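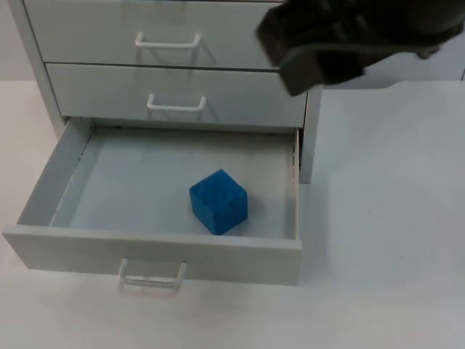 Jan 8, 2019 – Whitelaw glaze, second go

Opened Povo this morning (still a bit warm, my own fault for being impatient) and the Whitelaw tests are so much better than the last batch! The pinholes are gone on the flat tiles and nearly gone on the curved ones. I'd pretty much given up on this recipe back in May, so I'm writing everything down while I can still read my scribbles on the bag of frit.

Same base as before, but with the whiting cut back and the difference made up in silica. I mixed a 700 gram batch, sieved it twice, and let it sit overnight with a lid on. It settled like a brick. I had to go in with the hard spatula before the whisk was any use, and I'm pretty sure I'll be scraping that bucket again next week if we don't put some bentonite in. I forgot the bentonite. It's in the recipe, it was on the bench, I just forgot it.

Clay was the Fekdale red for most of the tiles, plus a few in the buff to see how much iron was doing to the color. Quite a lot. On the red it comes out a warm, slightly toasty cream where it's thin over the edges, and on the buff it's plain milky white with nothing much going on. I love the red ones. The buff ones look like bathroom tile, sorry.

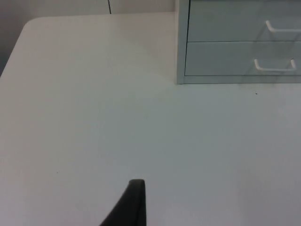 Brommont Pottery Workshop – Glaze and Kiln Group

Dipping notes, for whoever does the next round. I counted three seconds for the single coat and let it go chalky before the second one, which was another two seconds at most. Any longer and the second coat started lifting off the first in little curls, especially on the corners. I wiped those back with a sponge and redid them, and they're marked with an R on the back in iron oxide. Please don't throw out the R ones! I want to compare them with the clean ones after they've been through a dishwasher for a while.

The bucket was thicker than I usually like. I added water in 50 gram splashes until it stopped clinging to the whisk in lumps, and lost track of how many splashes, so the water figure in the binder is a guess and I've put a question mark next to it. Next time I'll weigh the jug before and after like a sensible person. 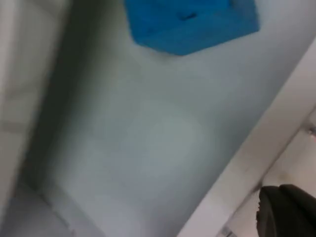
Firing

Slow up to 700 with the vent cracked, then closed it and let Povo climb at the normal rate. Top temperature was 1,033 on the controller, in Celsius as always on that kiln, with a fifteen minute soak. The witness cones on the middle shelf were bent just where I wanted them. Bottom shelf was cooler, as usual, and the tiles down there have a satin look that I think I might prefer? They feel lovely, a bit like eggshell. It would be nice on the insides of the small bowls, although I'd want to try the lemon test first because an underfired glaze can look perfectly happy and then go dull on you in an afternoon.

The controller threw its door message again, halfway up. I pushed the door in with my hip and it carried on. I've written that in the kiln log too, and it really does need the switch looked at before somebody loads a full bisque and goes home.

One tile ran. It was the one I'd brushed a third coat onto out of curiosity, and it's now attached to a bit of broken shelf I'd luckily put underneath. Three coats is too many, then.

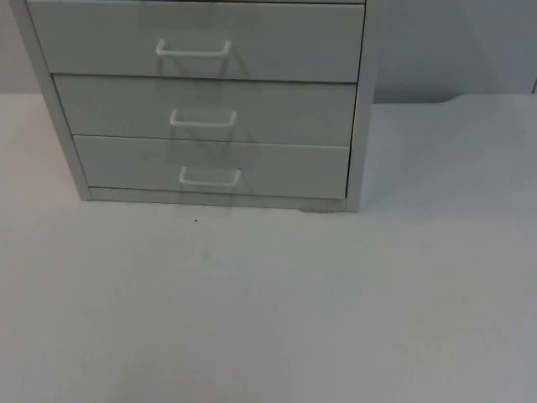

I also had some leftover, so I split off 229 grams and stirred in a little copper carbonate to see what would happen. It isn't fired yet. It's in the yogurt tub with the green tape, and the tub is labeled on the side and on the lid, after the mix-up with the two blacks last spring.

Still to do: more bentonite (well, any bentonite), the lemon and vinegar tests, a proper vertical test on a tall cylinder, and one run on the Fekdale red with the soak left out. I'd also like to try it over the blue slip, if there's any left. Povo is booked for bisque next, so the copper batch will have to wait for the load after that.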